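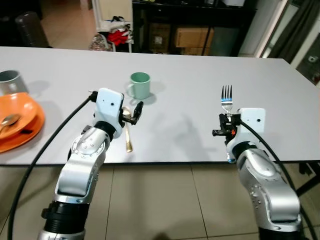

Section 6. Registering for a Timed Sale

1. Open the Akine bidding page and select Register.
2. Enter your billing address and a card number.
3. Set a spending limit. New accounts are capped at $2000.

Caution: A bid cannot be withdrawn once placed.
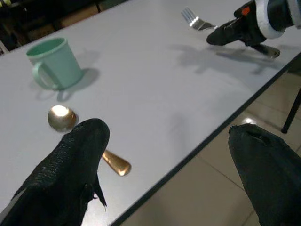
Gold-colored spoon on a light gray tabletop.

4. Select Gadodville or Clolwood for pickup.
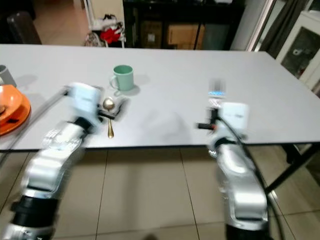
How long are lots held for pickup?
Lots are held for 7 days after payment.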